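Baralho Gkikas para Primeiras Chefias
Ref. 99 | Edição Jelau

Promoveram alguém da equipa e, na segunda reunião, essa pessoa já diz "alinhar" três vezes por frase. Acontece aos melhores. O Baralho Gkikas tem 40 cartas com conversas difíceis: o colega que era amigo e agora pede férias em agosto, o relatório que chega sempre amanhã, o aumento que não há.

Cada carta traz a situação de um lado e três maus começos de conversa do outro. Os bons ficam por conta de quem joga. Uma ronda leva 19 minutos, menos se o diretor estiver na sala, porque aí toda a gente concorda depressa.

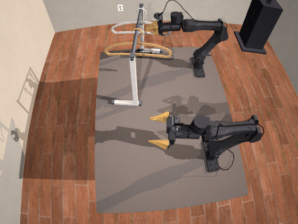
As cartas azuis servem para conversas a dois e as cinzentas para reuniões. Misturá-las é permitido e costuma acabar em discussão sobre o orçamento. Para grupos com mais de oito pessoas, recomendamos dois baralhos ou um grupo mais pequeno.

O que vem na caixa
40 cartas em cartolina mate
Guia do facilitador, quase 800 palavras, sem um único organigrama
Bloco de notas Elau

Não inclui ampulheta. A da edição anterior, Ninditthorpe, foi retirada a pedido de vários departamentos de recursos humanos.

Idioma: português
Disponibilidade: a partir de setembro
Trocas aceites com a caixa por abrir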